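How to prepare a small table demonstration for an open day

My name is Kamil Michalík and I work in the workshop of Stelluteck. On 17th April we opened our doors to visitors, and my part was a table where people could try a hand-held gripper by themselves. Several colleagues from other firms asked me later how we prepared it, so I write it down in the order in which I would do it again.

What you need

A table with a plain, light top
A hand-held gripper with a camera on it
A few household objects of different shape and surface
Dark cloth or a dark corner of the hall
A printed card with the task, in large letters
Spare pads for the fingers, and glue

Step 1. Choose the place

Put the table away from the entrance. In March we made a rehearsal beside the door, and people stopped there with their coats on and blocked the way for everybody. For the open day we moved it to the back of the hall, where the ceiling lights over the table could stay on and the rest could be switched off. Visitors then look at the table and at their own hands. Leave enough space so that one person can work and a few others can stand behind.

Step 2. Check the gripper

Open and close the fingers ten times before the first group comes. The two fingers should meet evenly. Look also at the covering on them. Ours is a black fuzzy material, and it becomes ragged after much use. This does not disturb the work, but if a piece hangs down in front of the camera, cut it with small scissors.

Wipe the lens with a dry cloth. Do this again after each group.

Step 3. Choose the task

Take a task that every visitor knows from home. My colleague Reece Tapley first wanted to use metal parts from our Verbeke machine, but children did not know what they were holding and their parents did not want to ask. With soap everybody understands at once what should happen. Our card said only: "Put the soap in the soap dish."

Add one object which is not part of the task. The visitor has to go around it, and you can talk about how a robot must learn which things to leave alone.

Step 4. Set out the objects

Keep them near the middle of the table, so a child can also reach. The soap should lie flat and free, with space on both sides for the fingers. 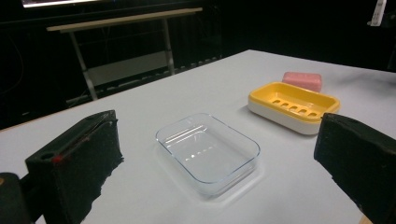

Clear glass is the most difficult for the camera, and for this reason it makes a good talking point. Ask the visitors what they think a robot can see of it. On white the rim shows mostly by its highlights, and on a patterned tablecloth it would be much harder to find. Soap is easy to see but can slip when somebody squeezes too strongly.

Step 5. Guide the visitor

Give the gripper in the stronger hand. Show the grip one time yourself, slowly, and then step back. Please do not hold the visitor's wrist. Most people come down too fast, so I say "first above, then down" and wait. When the soap falls, let them try again from the place where it fell.

Two minutes for each person is enough. We had 71 people at this table and the queue was never too long.

Step 6. After the last group

Wipe the fingers, because soap leaves a film on the covering. Copy the recordings the same evening and write the name of the table on the folder. Pack the glass separately in paper.

If you have a question about the card or the pads, write to me or Reece at the workshop address.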